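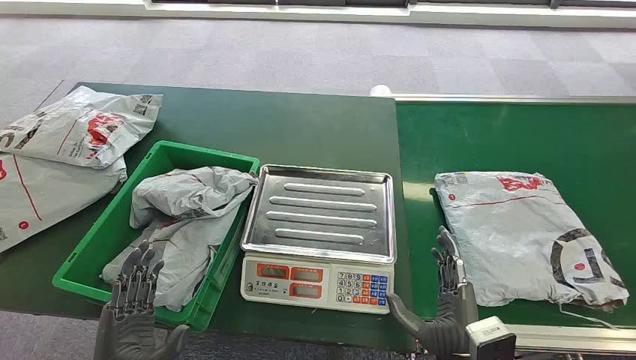

Figure 2. Green plastic crate and mailer bags on a worktable beside a conveyor belt.

4.2 Loan moves and supporter mood

The loan market gave us our richest material, and we were delighted by how much fans had to say about it. Stamdale brought in seven players on loan over two seasons, while Nestis, with a similar budget, preferred to buy. We coded every forum thread that named a new arrival and tracked its tone for 17 weeks after the signing.

Loan players got a remarkably warm welcome. Stamdale fans praised effort and work rate early on, often before a player had started a match, and forgave poor games more readily than Nestis fans did with permanent signings. The gap was widest for defenders - a result we did not expect and would love to see tested elsewhere.

Mood turned quickly once the parent club was mentioned. Threads about a possible recall were short, gloomy and full of talk about money. Gashi (the smallest club in our sample) showed the same swing, though its forum is quiet in July and the counts there are thin. Trusetti made no loan signings and is left out of this part of the analysis.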